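How Do You Buy a Robot Arm? (And What Does It Really Cost?)

Clullesano Kids Explainers

So you want a robot arm that picks stuff up. Great! So does everybody. But before anyone spends any money there is planning to do. Lots of it. Grown-ups call this a budget. A budget is just a list of what you need and what each thing costs, added up before you go shopping.

Quick version first. The arm is the big-money part. But the arm is not the whole price.

What job is it for?

First question, every time. A robot that lifts car doors is huge. A robot that lifts a toy strawberry can be pretty small. If you buy the huge one for the strawberry job you wasted a pile of money and you need a bigger room too.

So write the job in one sentence. "Pick up toy food and put it somewhere else." Done. That sentence helps you pick everything else.

Reach and lifting

Two numbers to look for in the catalog:

Reach - how far the arm can stretch. Measure your table. If the arm can't get to the far corner, the far corner is useless.

Payload - how much weight it can hold. Sneaky bit: the gripper counts! Say an arm can hold 5 pounds and the gripper on the end weighs 4. How much is left for the banana? One pound. Plenty for a toy banana. Not much good for a bowling ball.

The hand costs extra

Yep. Lots of arms come with no hand. You buy the gripper seperately, kind of like buying a game console and then finding out about the controllers. Two fingers is a common kind. There are also suction cups, and fancy hands with more fingers, which usualy cost more.

Soft things and slippery things and round things are all hard in different ways. Check the gripper fits the stuff before you pay. Some stores will let you borrow one first. Always ask.

The stuff people forget

The boring list. Don't skip it.

A strong table. A moving arm shakes a wobbly one.
Bolts and a place to put them. Holes in a table top are handy.
Cables. Long enough ones! A cable that's too short pulls tight when the arm turns.
Cameras, if the robot needs to see. One looking down from up high, maybe one on the wrist. Maybe more.
A computer to run it.
A stop button. Big, easy to hit.
Spare parts. Finger pads wear out.
Someone's time to set it all up. Time costs money too.

A pretend budget

Let's say Edamden School is saving for a robot table. They have 300 tokens (we're using tokens, real prices change all the time). Arm, 150. Gripper, 50. Table and bolts, 30. Cameras, 20. Computer, 30. That's 280. Leaves 20 for cables, spares and whatever goes wrong. Something will go wrong! Smart planners keep that last bit in the jar and don't touch it.

What if they blew 250 on the fanciest arm? Then there's 50 left. Gripper takes all of it. No table. Robot sits in a box.

Toy food is a good deal

Practice objects are the cheap part of the budget and they matter alot. Toy food is great for this. It doesn't rot, it doesn't drip, and the shapes are all different - round, long, flat, lumpy. Add a few kitchen things like a plate and a pot and the robot has plenty to try. Get the shapes mixed up on purpose. If every object is a ball, you only find out if the robot is good at balls.

New or used?

Used arms can be way cheaper. Ask how many hours it ran, if parts are still sold, and if the software still gets updates. No parts = bad deal, even at half price. Also ask how long shipping takes. Order in April, get it in summer, and school's out.

Renting is a thing too. Good if you only need it for one project.

Try it yourself

Pick a job for a robot in your house. Write the sentence. Make the boring list. Give yourself 300 tokens and see if you can make it fit. Trade lists with a friend and look for what they forgot. (It's probably cables.)

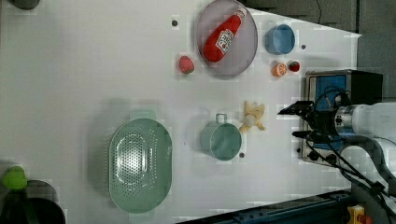
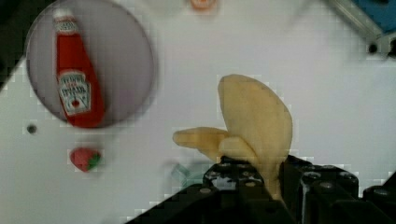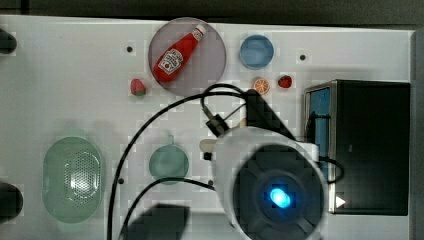
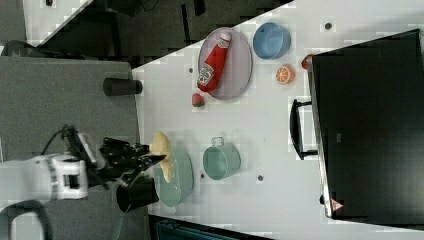 Toy food practice on a white table. Look for the ketchup bottle on its plate in all four.

Related
What Is a Gripper?
Why Does My Robot Need 8 Screws?
Ilero the Robot Goes Shopping
Field Trip: The Pilkington Parts Warehouse
Saving Up: Budgets for Beginners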